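Largate publishes house rules for work near robot arms

Largate has published its first set of house rules for people who work next to robot arms. The rules were released on 15th August and apply at once in the workshop at Stirkby. They can be downloaded without charge, and other workshops are invited to copy them.

The document has 22 pages and was written by Qiuyue Fang, who is responsible for safety at the site, together with Arturo Lo Presti from the maintenance group. A first draft was sent to all staff in April and received 40 comments. Most of them were about speed limits and about the soft sleeves which cover the arms.

"We had good habits before, but they were different from one shift to the next," said Fang. "A new colleague could learn three ways to stop the same arm. Now there is one way, and it is written down."

The rules treat the hand and the arm as one machine. A hand with soft fingertips is not considered safe only for this reason, and the same distance must be kept as for a metal gripper. Before each session the operator must look at the full length of the sleeve, with special attention to the seams, and must move every finger once at low speed.

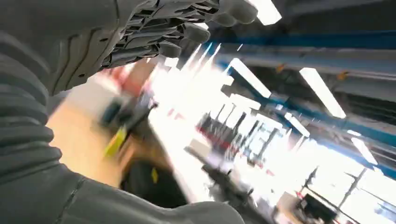

What changes for operators

Fast movements of the arm are now allowed only when all persons stand behind the floor line. Before, this was left to the operator to judge. When somebody crosses the line, the arm has to be stopped by hand, also in the case that the software has already slowed it down.

A second change concerns loose objects. Tools must be taken away from the reach of the arm before power is switched on, and they go back to the shelf and not to the nearest table. Lo Presti said that this point caused the longest discussion, as many people like to keep their tools close.

Every stop which was not planned must be entered in the log before the work continues. The log uses Vendel, the same system that the site has for repairs, so operators do not need a new account. The entry should say which arm it was, who was present and what the hand was holding. Form 602, the old paper sheet, is no longer accepted.

Training and next steps

All operators must take a short course of two hours before the end of the year. The course is given in the workshop with an arm in operation – a video version was considered but not approved. Visitors do not take the course and must stay with a trained person.

The rules do not yet cover Ren, the mobile unit, which will receive a separate chapter. Comments on the present text can be sent to the safety office at Stirkby.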